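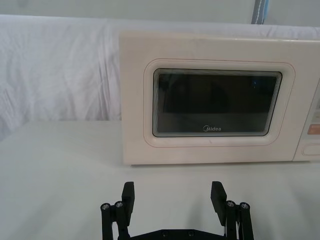 Figure 1. The microwave on the work table, door shut.

2025-01-31
By Rima Qaisi

Search this site Enter keywords Go

Labels and buttons: using a microwave you can't read
Project report, Everyday Products module

1. Aim

Many people in shared student housing use kitchen appliances labelled in a language they don't read. I wanted to find out how far someone can get with a microwave by looking at its front alone, with no manual. The report covers the door, the display and the button labels. It doesn't cover cooking results.

2. The appliance

The oven is a cream countertop model with the name Midea on the door window. It has a large door on the left and a narrow control strip on the right. A thin pinkish line runs around the window, well inside the edge of the door. Several people mentioned it in the sessions. One took it for the edge of the door itself and tried to pull there.

3. Method

I asked 24 students from Gundstead hall to do 2 tasks each. None of them read Chinese. The first task was to open the door, put in a cup of water and close it again. The second was to heat the water for one and a half minutes. I sat to one side, kept time and wrote down the first button each person pressed. I gave no help until a person said they wanted to stop.

The cup was the same plain mug throughout, refilled with tap water after each turn. Sessions were held in the afternoon and took more than 2 hours in total, spread over the week.
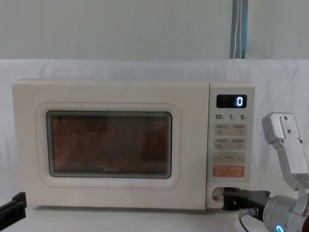

The time labels sit directly under the display and read 10, 1 and 5, each with a very small unit character after it. For someone who can't read the unit, the numbers are hard to place. Most people guessed that they were lengths of time but disagreed on whether 10 meant minutes or seconds. The usual approach was to press one and watch the display. This worked well enough, but it meant that many people had to clear a wrong time before starting.

The function labels lower down were used less. They have small icons as well as characters, and I had expected the icons to help. In practice people said the drawings were too small to make out from a standing position - two of them bent down to look and still chose by guessing.

4. Results

Opening the door caused little trouble. Nearly everyone finished the first task without asking anything. The second task was slower. All presses together came to 963, counting the ones made to clear a mistake. I had no earlier figure to compare this with, so it only serves as a starting point for the next round.

5. What I would change

The group was all from one hall and most were first years. I should also have asked whether they had a similar oven at home. In April I plan to repeat the tasks with paper stickers giving the units in English, and leave everything else as it is.

Related reports
Clomitz kettle: lid and handle study
Reading the dials on the Skestis cooker
Shared fridge labels at Beaudoin House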